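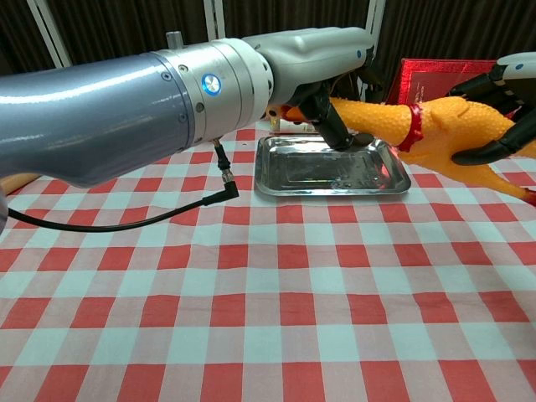

Titmont College
Department of Hospitality and Food Service
Introduction to Catering Operations
Handout 6: Holding and Serving Food at Buffet Events

Instructor: Tumaini Rweyemamu

Purpose of this handout

This handout accompanies the sixth lecture and should be read before the practical session at the Brolham dining hall. Students are expected to know the terms used here and to be able to complete the planning sheet without assistance. Material marked for review will appear in the written assessment.

1. Types of service

A buffet may be self-service, attended, or mixed. In self-service, guests take their own portions and the line moves at the pace of the slowest guest. In attended service, staff members portion the main dishes. Attended service uses more labor, but portion sizes remain even and the last guests are offered the same choice as the first. Mixed service is the usual arrangement at Brolham: salads, breads, and desserts are self-service, and the hot dishes are attended.

The type of service must be agreed upon with the client before the menu is costed. A change made after that point affects staffing, the number of serving utensils, and the quantity of food ordered.

2. Layout of the line

Plates are placed at the start of the line. Flatware and napkins are placed at the end, so that guests have both hands free while they are being served. Cold dishes come before hot dishes. Sauces stand directly beside the dish they belong to.

A single-sided line is suitable for smaller parties. For an event of 200 guests, the department requires two lines or one double-sided line. Tablecloths should reach the floor on the guest side and must not lie across a walkway. Electrical cords for warming equipment are run along the back of the table and taped down before guests are admitted.

3. Trays and pans

Shallow pans are preferred for most dishes. Food in a shallow pan heats evenly, looks full for longer, and is replaced more often. Deep pans are reserved for soups, stews, and rice. A fresh pan is brought out to replace the old one; new food is never added on top of food already on the line.

Stainless steel pans should be inspected for dents at the rim before use. A dented rim allows steam to escape and may prevent the lid from seating.

4. Working out quantities

The planning sheet uses the confirmed guest count and not the number of invitations sent. In the Ramalho case, discussed in lecture, 200 invitations were issued and 169 guests were confirmed. The kitchen prepared for the first figure, and much of the fish course was discarded. Students should read the case in full and come prepared to state at which point the error could have been found.

Where two main dishes are offered, do not assume an even split. The client should be asked about the group, and past records should be consulted where they exist. At the Ramalho event, 80 guests took the vegetarian dish, well above the kitchen's estimate.

5. Records

The shift lead completes the Rultum log at opening, at each change of pan, and at closing. Entries are made in ink at the time of the reading. An entry that is missed is left blank and initialed; it may not be filled in afterward from memory. Completed logs are handed to the instructor together with the planning sheet.

Terms for review

Attended service: service in which staff members portion food for the guest.
Confirmed count: the number of guests the client has agreed to pay for.
Double-sided line: a table from which guests are served along both long sides.
Holding: keeping prepared food at a safe temperature until it is served.

Preparation for the practical session

Read chapter 9 of the course text. Complete the first page of the planning sheet for a mixed-service lunch. Report to the loading entrance at Brolham at 9:30 a.m. in full uniform, with closed shoes and hair covered. Students who arrive after the safety briefing will observe and will complete the practical in August.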